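Filed under: Student Projects > Household Tasks
Started by Mohsin Niazi, February
6 replies | 2 shares

Mohsin Niazi (course lead)
This thread is open for comments on the second task of the Widness student project. Each team is asked to program its robot to take a cloth from one hook in a wardrobe and hang it on another. A team has 15 minutes per attempt, and up to 200 points are available. Teams may not alter the wardrobe or its contents.

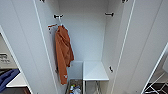 Points are awarded for removing the cloth, for carrying it clear of the doors, and for leaving it on the target hook after the robot has let go. The target hook will be announced at the start of each attempt.

staremine_team
Our team requests a clarification. May the robot grasp the cloth anywhere, or must it use the loop at the top? We believe the loop is the more reliable choice, but it is thin, and our depth readings on white objects against white walls are poor.

Mohsin Niazi (course lead)
Any grasp is permitted. The rules do not favor one over another.

gronli_b
With respect, I do not agree that the rules are neutral. A team that grasps the middle of the cloth must regrasp before it can hang anything, and the clock continues to run. In practice the scoring favors the loop.

Tobiloba Usman (lab instructor)
The Grønli team raises a fair point, but I would leave the time limit as it is. Planning a regrasp is part of the coursework. Teams should also give thought to the lower part of the wardrobe. An arm that enters too low may strike the shelf or the bottles in the bin, and contact with either carries a penalty.

staremine_team
Is the penalty applied once per attempt or for each contact? The handout is unclear on this.

vatow_reader
I would ask the instructors to reconsider the penalty altogether. A light touch against a shelf does no harm, and beginners will become so cautious that they never reach the hook.

Mohsin Niazi (course lead)
The penalty applies once per attempt, and the handout will be corrected. It will not be removed. The request for additional time remains under review, and teams should prepare under the present limit.

2 people found this thread helpful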